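Coseo Capture Toolkit – Set-up Guide

Section 4: Gripper tracking and time alignment

Contents of this section
4.1 Before you start
4.2 Setting the body mask
4.3 Marker cube tracking
4.4 Aligning the two clocks
4.5 Checking the result
4.6 Messages

4.1 Before you start

You need a handheld gripper pair that has been through lens calibration (Section 3) and a computer with Coseo and the Nartey tracking plug-in installed. Calibration files made with the old Tultside tool will open, but save them again in the new format before going on.

Allow 20 GB of free disk space per session. The tracker writes its working files next to the recording and does not clear them until you close the project.

1. Open Coseo and choose File > New Project.
2. Select the recording folder. Do not select a single video file.
3. Under Devices, assign one gripper as A and the other as B. The labels must match the ones used during calibration.
4. Click Load. Thumbnails for both streams appear in the left panel.

Caution: If A and B are swapped, the project will still load and the tracker will still run. The hand poses will be wrong. Check the labels before step 4.

4.2 Setting the body mask

The wide lens on each gripper always picks up part of the gripper itself. These pixels do not move with the room and will pull the camera pose off if they are left in. The body mask removes them.

1. Select stream A and open Tracking > Body Mask.
2. Scrub to a point where the gripper fingers are fully open.
3. Click Auto Fit. The lower part of the view is shaded red.
4. Drag the edge of the shaded area until it covers the whole gripper body, including the curved ends that run into the dark border.
5. Repeat for stream B.

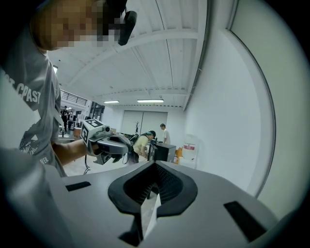
The mask editor uses a single closed outline by default, and most users can leave it that way. Small gaps in the body are the usual cause of trouble. At the bottom of the notch in the black rubber pad, a sliver of pale floor shows through, and Auto Fit may trace around it and leave a hole in the mask. Close the hole. The strip is too small to give useful features, and the features it does give sit right against the edge of the pad. Treat the two black slots on either side of the pad the same way and keep them inside the mask.

Note: People are handled by a separate filter, Tracking > Moving Objects. Leave it on. Large printed lettering on a shirt gives strong corner features, and with the filter off the tracker can lock onto the wearer when they stand close to the lens.

4.3 Marker cube tracking

When one gripper can see the other's marker cube, Coseo uses the square markers to work out the position of one hand relative to the other. When the cube is out of view, it falls back on the room map alone.

1. Open Tracking > Cube.
2. Choose the cube file for your hardware. The Fositholm cube file is installed by default.
3. Enter the edge length of the printed marker, measured on the black border. Do not include the white margin.
4. Set Minimum Faces to 1 for close work or 2 for general use.
5. Click Detect.

A green outline is drawn on each marker face that was read. A yellow outline means the face was found but its code could not be read.

Note: Bright ceiling lights can wash out the white parts of the cube. If you see mostly yellow outlines, lower the exposure for the next recording. Raising contrast in Coseo does not bring back detail that the camera did not record.

4.4 Aligning the two clocks

1. Open Tracking > Time.
2. Choose Motion as the method. Use Flash only if you recorded a light signal at the start.
3. Set the search range. The default is 100 ms – raise it to 2,000 ms if the grippers were started by hand.
4. Click Align and wait for the offset to appear.

Caution: Do not run alignment on a recording in which both grippers stay still. The program returns an offset, but it has no meaning.

4.5 Checking the result

1. Click Run Tracker.
2. Open View > Paths. Gripper A is drawn in blue, gripper B in orange.
3. Play the recording at half speed and look for sudden jumps in either path.
4. At each jump, right-click the path and choose Show Source to see whether the pose came from the cube or the map.
5. Save the project before exporting.

4.6 Messages

MASK OPEN – The outline is not closed. Go back to 4.2, step 4.

CUBE SIZE – The marker length does not agree with the room map. Measure the marker again.

MAP LOST AT 1551 – Tracking stopped at the frame number shown. Scrub to that frame and check for a covered lens or a very fast turn. Use Tracking > Resume From to carry on from the next clear frame.

Exporting paths and gripper width is covered in Section 5.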